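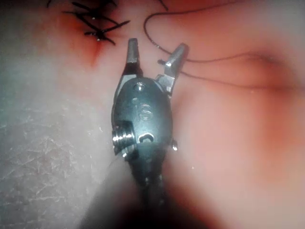 Budgeting consumables for a robotic suturing bench

kinorthorpe_lab
Posted 10 November 2025

We are planning a dry-lab bench for automated suturing trials and I have to submit a year of costs by February. The arm and controller are already approved. What I can't pin down is the recurring part: wristed needle drivers, practice pads and black suture. Plusteck quoted 1159 dollars per driver with no stated cycle life. Clustine quoted 530 for a reconditioned one. How many drivers should I plan for, and is reconditioned acceptable for training work?

benchside_mt

Don't budget by the month, budget by throws. Log every needle pass and retire the driver when grip slip or cable backlash exceeds your tolerance. On our bench that came out at 700 throws for reconditioned units, with a wide spread. New units lasted longer, but we haven't run enough of them to give a figure.

Two items people leave out:
Jaw wear. Driving curved needles polishes the gripping faces well before the cables go. Ask whether reconditioning includes new jaws or only re-tensioning. Clustine did only the cables on our first order.
Pads. A pad is finished when the incisions run out or the old needle tracks start to tear. We use 11 a month on one arm.

For a first year I would buy one new driver as a reference and run the rest reconditioned – otherwise you have no way to tell instrument wear from a control problem.

pdx_tooling

Get the Mthembu pads, they are cheaper by the case.

rigger_42

Agree with the first reply on logging. Also check that your instrument adapter takes both makes before you order. Ours didn't, and the second adapter plate wasn't in the budget.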